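Stivuda Bench Cell for Computer Teardown and Parts Recovery

Planning and buying information

Home > Equipment > Bench cells > Computer teardown

The Stivuda bench cell is a single-arm workstation for taking parts out of desktop computers. Mottram sells it, installs it and supports it. It is meant for refurbishers, parts resellers and in-house IT recovery rooms that handle the same few models of machine over and over. If your intake is a mixed pile where every unit is different, read the section on product mix before you ask for a quote.

What the base price covers

- Robot arm with controller and teach pendant
- One gripper with a standard set of fingers
- Slatted aluminum table on a frame with leveling feet
- Wrist camera and one fixed camera with mounting post
- One fixture plate, printed to your part list
- Stivuda control software, one seat
- Two days of setup and training at your site

What it does not cover

- Guarding or area scanners
- Compressed air, if you choose the suction option
- Extra fixture plates
- Freight and unloading
- Electrical work at your site

Buyers often leave guarding out of the first budget and then have to go back for more money. Whether you need it depends on your risk assessment, the speed you plan to run and who walks past the bench. Get the assessment done before the purchase order goes out. We can supply the reach and speed data for it, but the assessment itself is the buyer's job.

Product mix

The cell works best when it sees long runs of one case type. Each new model needs a work recipe, which is a list of part positions, grip points and the order of removal. A recipe for a tower close to one already on file takes a trained operator an afternoon. A case with a different layout can take several days, mostly for cabling.

As a guide, we suggest batches of 120 units or more of one model before a new recipe pays for the time spent on it. Smaller batches can still be run with the operator doing the cables by hand and the arm doing the rigid parts.

Parts handled

Memory modules, processors, expansion cards and drives in carriers are the usual list. Heatsinks can be added where the fasteners are within reach of the driver tool (sold separately). Power supplies are heavy for the standard fingers and need the wide set. Look up the weight of the heaviest supply in your intake and put it on the quote form.

Flat cables and loose wiring are the hardest items for any cell of this kind. They sit differently in every unit. Plan on a person for that step, at least in the first year.

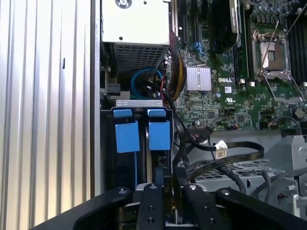
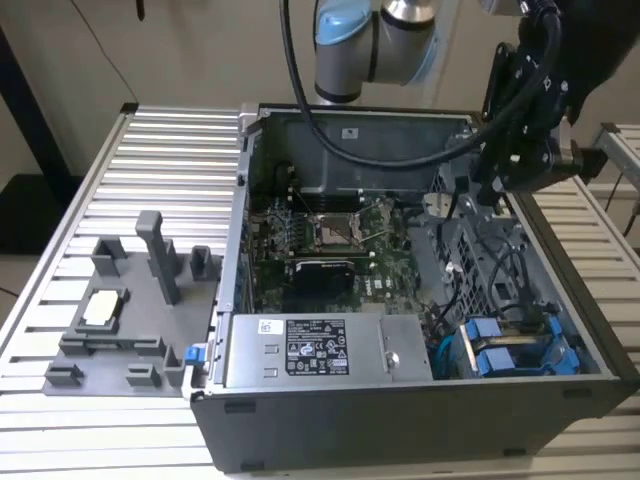
Hikarberg, December

The cell ships from our Hikarberg shop in two crates. The arm and controller travel in one, the table and posts in the other. Both can be moved with an ordinary pallet jack. Check your door widths against the crate drawing, which comes with the quote.

Floor space and services

Allow clear floor on three sides of the table. The fourth side can go against a wall, but leave enough room to get a hand behind for cables. The floor should be level concrete or something just as firm. Raised computer-room flooring is not suitable unless the table feet land on the supports.

Usable table length is 120 cm. A full-size tower lying on its side fits with a fixture plate next to it. If you want a second plate or an outfeed tray, order the extension leaf at the same time as the table - adding it later means taking the arm off and setting it up again.

Power is one grounded outlet on its own circuit. Network is one wired port. The control software does not need an internet connection to run, though remote support does.

Fixture plates

Plates are printed in gray and bolt through the table slats. The holders and slots are laid out for the parts you tell us about, so the part list has to be settled before we print. Changes after printing are billed as a new plate.

Price per extra plate is $235. Most sites end up with one plate per case family, plus a spare of whichever one gets the most use. Printed holders wear where parts slide in and out. Budget for replacement and keep the print file number, which is on the packing slip.

If bare processors are on your list, tell us which socket types. The pocket has to match the package, and a loose pocket will let the part turn.

Grippers and fingers

The standard finger set is for carriers, cards and modules. The wide set is for power supplies and drive cages. Fingers are held with bolts and can be changed at the bench. After a finger change, run the touch-off routine from the pendant before going back to work.

A spare finger set is $300. We recommend having one on the shelf from the start. A bent finger is the most common reason for a stopped cell, and the lead time is longer than most shops want to wait.

Fastener holding on the cell is by Cleko pins at the camera mounts only, so the mounts can come off for shipping and go back in the same holes. Everything else is bolted.

Yearly costs to put in the budget

Software seat after the first year: $800
Finger wear parts: one set per year for a single shift, two for double shift
Plates: one replacement per year for each plate in regular use
Arm service: see the maker's schedule in the manual

Static control is also the buyer's expense. If recovered boards and memory are going to be resold, you will need a grounded bench, wrist straps for the operator and proper bags or trays. Parts headed for scrap do not need it.

Staffing

Plan on one trained operator per cell. That person opens the cases, loads the table, deals with cables and clears the plate. An operator can look after two cells once the recipes are stable, but do not build the first-year budget on that.

Asking for a quote

Send us the following:

- The makes and models you expect, with monthly numbers
- Photos of each case with the side panel off
- The parts you want to keep
- Heaviest single part
- Ceiling height over the bench
- Shift pattern

Quotes are good through the end of the following month. Sample units can be sent to Hikarberg for a reach check at no charge, but return freight is on the sender. Please take out any drives that hold data before shipping.

Related pages: Extension leaf - Wide finger set - Driver tool - Fixture plate order form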